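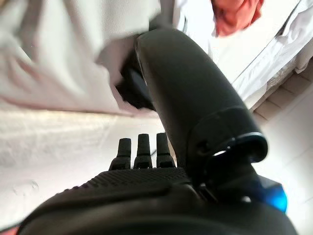 Océane Bouchard
Cell technician and contributing editor, Neltholm Handbook of Working Machines

Print this article | E-mail this article

Trikus cell (linen handling)

The Trikus cell is a one-arm station for picking up and laying out cloth, and I've looked after the one at Neltholm for long enough to have opinions about it. The arm is black, and so is the hand, with jointed fingers and a band of small raised bumps across the back. There's a blue light low on the arm, near the collar with the silver-gray rim. On our unit steady blue means the controller is happy. Blinking means go get your coffee and come back.

Setup

Start with the table, always! The arm learns where the table is by touching it in 2 places, and if the cover sheet has a fold under either one, every height after that is off. I pull the sheet tight by hand and run my palm over it. Then I home the arm, wait for the light, and jog the hand down slowly until the fingertips just meet the cloth. The manual wants this done at 400 millimeters from the base. I go a little farther out, where the work really happens – Clémence Lemaire, who wrote our first checklist, still disagrees with me on that.

Fabric is the hard part. White sheets all look alike to the vision software, so we train with a few colored pieces mixed in. Thin cotton slides up the arm and hangs there if the lift is too fast, and I keep the lift speed at 190 on the controller's own scale (it has no unit that I've ever found).

Looking after it

Lint is the enemy. It packs into the seam near the base of each fingertip, and once it's in there the finger closes late. I brush the seams every Friday with a soft paintbrush, then wipe the bumpy band with a barely damp cloth. No spray, please. Clémence tried spray once, and we spent an afternoon with the hand in pieces on a towel.

The collar gets a look at roughly 1,000 cycles. Grab the arm above and below it and twist gently. A tiny bit of give is fine, a click isn't.

Repairs

Fingertips wear out first. Ours come from Rulier and go on with one screw each, and you have to redo the table touch afterward, even if you only changed one. The wrist cable is a bigger job. We had it done in May by MacDonald, and I'd ask them again, though I'd label the connectors myself before they arrived.

See also: Cover sheets; Lift speed; Table touch

2 comments | Share this article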